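Reusable Gift Bags and Table Clearing: Frequently Asked Questions
Hinska Community Hall
Reading time: 2 minutes
Print | E-mail
Last updated: May

May fabric gift bags be left at the hall after a party?
Yes. Cloth holiday bags in usable condition are accepted for the gift bag shelf, which held 151 bags at the last inventory. Please remove tags bearing names and leave any ribbon attached.

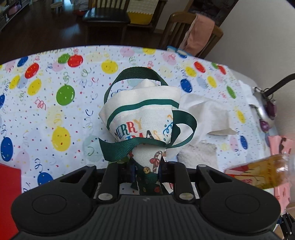 Hamdia Nigatu asked whether bags with seasonal wording are accepted outside December. They are, and they are stored with the others throughout the year.

What should be done with plastic bags and wrap?
Clear bags and bubble-type wrap are to be kept apart from food packets. Wrap that is clean may be folded and placed in the drawer beneath the serving counter. Snack packets must be emptied before disposal.

Who is responsible for the tablecloth?
The party hiring the hall. Printed tablecloths should be cleared completely, shaken outdoors and folded. Cloths left behind are held until the following Tuesday. 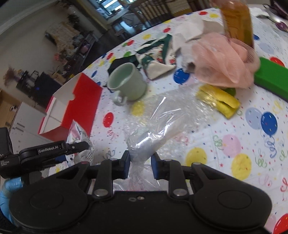
Clear plastic and wrap on a party-print tablecloth.

Is there a limit on donated bags?
The shelf holds 300. Donors with larger quantities should write to Bình Từ at the hall office before bringing them in.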